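Can a robot do my chores yet?

Every Sunday I fold the same towels and wonder when a machine will take over, and lately I've been wondering the same thing on behalf of my old Dell, which needs its memory swapped. It's a fussy little job, and I'd gladly hand it off.

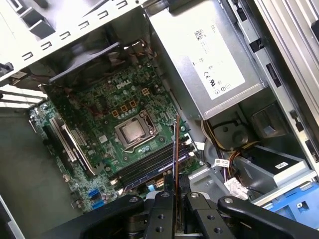
The part I always dread

Getting at the slots is bad enough – there are wires everywhere, and my knuckles find every metal edge. Then comes the stick itself, held by one end and lined up on a slant until it's square with the slot.
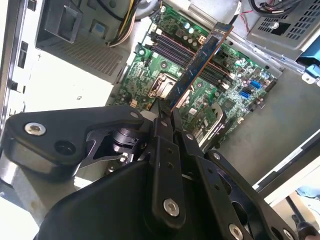

What counts as "yet"

I do this maybe once in three years, so I'm hardly the customer. A repair shop with 500 towers on the shelves is another story, and I can see a patient arm earning its keep there, even a slow one, so long as it doesn't bend anything.
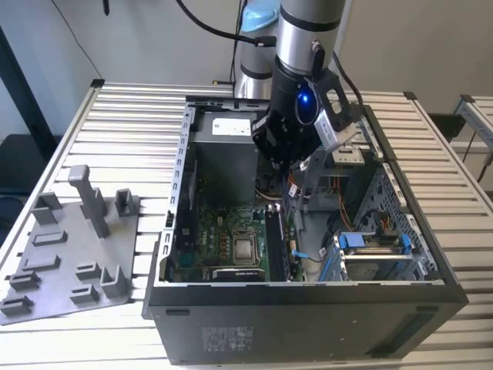

A reader wrote in to say that the shop where he works, Grinico, would take slow over fast any day, and that what he really wants is a machine that can tell when a stick is fully seated. I think that's fair! I still press down twice myself, and then once more for luck. 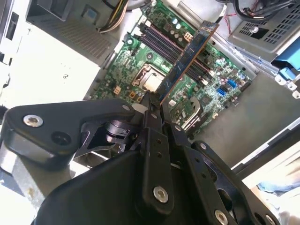
As for the towels, I'm keeping my hopes modest. I'd settle for socks by the time I'm 42, and I turn 40 in March.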